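Macapagal Cup: Technical and Entry FAQ

Last revised October 2023. Applies to all rounds held at Stangate. Where this page and the printed regulations differ, the printed regulations apply.

Which classes are run?

Two. The 300 class is for production twins and singles in near-standard trim. The 600 class is for four-cylinder production machines with limited engine work. A rider may enter both classes with separate machines and must pay both entry fees.

Do I need a race license?

Yes. A current national license or a one-event license is accepted. Track day certificates are not. License numbers are checked at sign-on against the number given on the entry form, and a mismatch has to be cleared before the machine is presented for inspection.

What is the order of events on arrival?

Sign-on, then noise test, then technical inspection. The inspection sticker goes on the right side of the upper fork leg or the nearest flat surface to it. A machine without a sticker is turned back at pit exit. 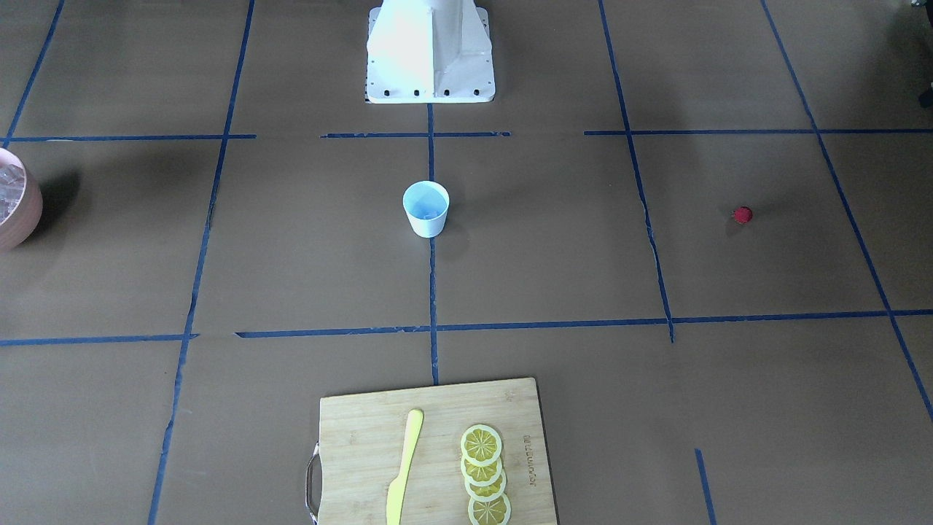 Brown surface marked off with strips of dark blue tape.

What is checked at technical inspection?

Lockwire on the oil filler, drain plug, filter and front caliper bolts. Lever guard fitted on the brake side. Throttle returns to closed from any bar position. Chain guard with rounded edges. Lower fairing able to hold the full engine oil capacity, with drain holes plugged for dry sessions. Coolant must be plain water; glycol in any amount is grounds for refusal. Helmets, leathers, back protector, gloves and boots are inspected at the same time, so bring them with the machine.

My bike passed in September. Does it need to be inspected again?

Yes. Stickers are valid for one round only. A machine that has crashed during a round must also go back through inspection before its next session, whatever the damage.

How is noise measured?

Static test, with the meter at 45 degrees to the exhaust outlet and the engine held at the test speed for the class. Baffles must be fixed by a bolt or rivet. A machine over the limit may be presented twice more on the same day.

Which transponders are accepted?

Drokon units only. The older battery type and the current wired type both work with the loop at Stangate. Mount the unit vertically, no more than 600 mm above the track surface, with no metal or carbon between it and the ground. Rental units are issued at sign-on against a deposit. Enter the transponder number in your Urnora account at least one hour before first practice. Numbers added later are entered by hand and may not show in live timing.

My lap times are missing from Urnora. What should I do?

Check the number in your account against the number on the unit first. Transposed digits are the usual cause. If the number is correct, send your race number, class and session to Analyn Calimlim in timing before the provisional results are posted. Raw loop data is kept until the end of the season.
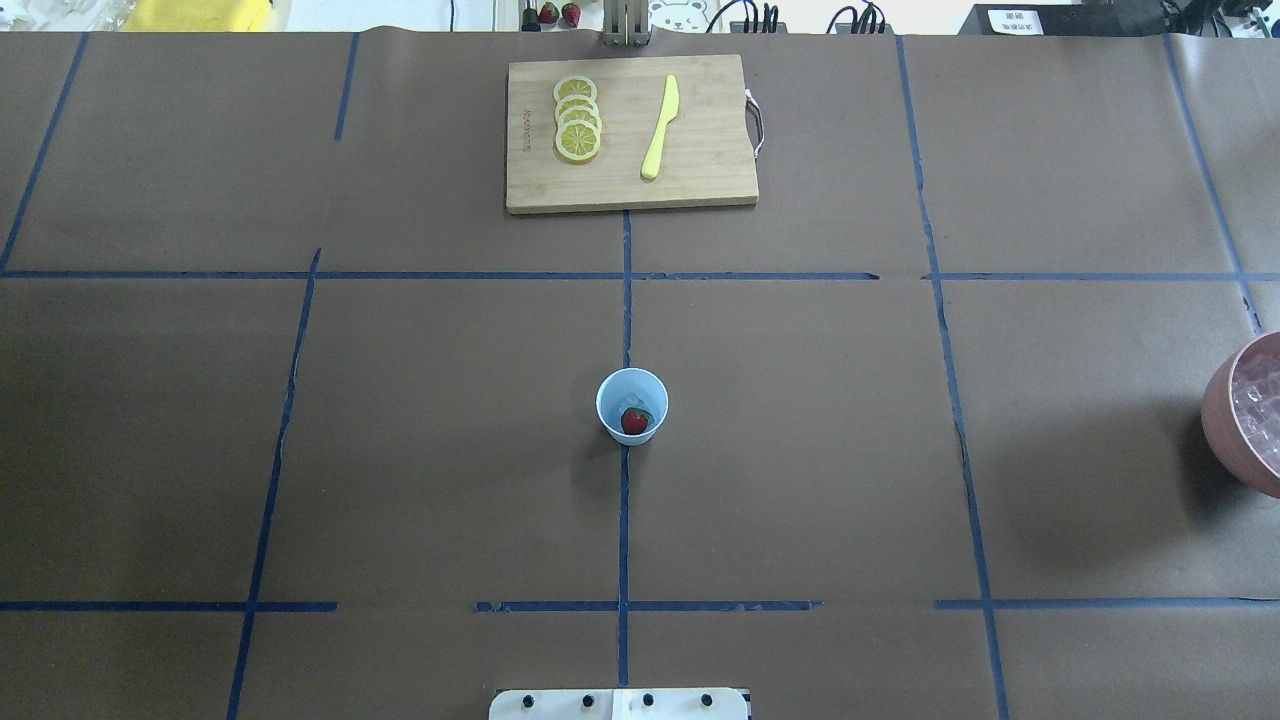

Corrections made after results become final do not change grid positions for a race already run. They can change championship points, and the revised table is posted with the next bulletin.

How are grids set?

By best lap in combined qualifying. Ties are split on second-best lap. A rider with no timed lap starts from the back, by permission of the race director, Reynaldo Catacutan.

Are tire warmers allowed?

In the 600 class, yes, in pit garages and on the paddock apron. In the 300 class, no. Generators must stand on a drip tray and must be off overnight. Maximum output per pit space is 2,000 watts.

Can I change gearing, suspension or the ECU in the 300 class?

Sprockets and chain are free. Fork springs and oil may be changed, but the fork body must be original. The rear shock is free. The standard ECU must be kept, and plug-in fuel modules are allowed if they do not raise the rev limit.

How do I protest another machine?

In writing, with the fee, within 30 minutes of provisional results. Name the part. A general protest against a whole machine is not accepted. Maribeth Estrella receives protests at the race office, and chief inspector Nestor Samonte carries out the strip-down.

Can I get a refund?

In full up to the closing date, less the card charge. After closing, the fee can be moved to the next round once.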